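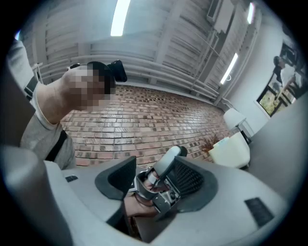 Light grey long-sleeved shirt, from the Staff Attire Policy thread

Staff Attire Policy: Comment Period
Sendimus Employee Forum > Workplace Policies

HR_Policy_Desk
April 26, 2022
The revised Staff Attire Policy is open for comment until the second Friday in May. The principal change concerns Section 4, under which plain long-sleeved shirts in grey, white or navy would become the standard for all site personnel. Logos larger than a business card would no longer be permitted. The policy applies to 1,062 employees. Please cite the section number in your reply.

mpavers_north
Regarding Section 4, I request clarification on short sleeves. The north building is not cooled above the second floor, and the current policy allows short sleeves from May onward. The draft is silent on this. I would not support the section as written.

S.Pavliuk
I respectfully disagree with the previous poster. The seasonal allowance was applied differently by each department, and my own team received two conflicting notices last year. A single rule is easier to follow. Lighter fabric would address the heat.

mpavers_north
Lighter fabric is available only if the supplier offers it. The Narnon catalog lists one weight of long-sleeved shirt. Has Purchasing been consulted?

Marta Mykhailiuk, Purchasing
Purchasing was consulted in part. The Narnon agreement covers one weight, as stated. A quotation for a lighter shirt has been requested from Mabuza, and the reply is pending. Employees may also buy their own shirts under Section 7, provided the color matches.

gate_office_2
Section 7 does not state who pays. Under the present policy each employee receives four shirts per year at no cost. If the lighter shirt must be bought privately, the burden falls on those in the warmest building. I ask that this be corrected before adoption.

S.Pavliuk
I concur with gate_office_2 on the matter of cost. My support for a single standard remains unchanged.

HR_Policy_Desk
Thank you for these comments. Section 7 will be amended to state that approved shirts are reimbursed up to the catalog price. The question of short sleeves has been referred to the Facilities Manager for the north building. Comments on footwear (Section 9) should be posted in the separate thread.

mpavers_north
The amendment to Section 7 is acceptable. My objection to Section 4 stands until Facilities has replied.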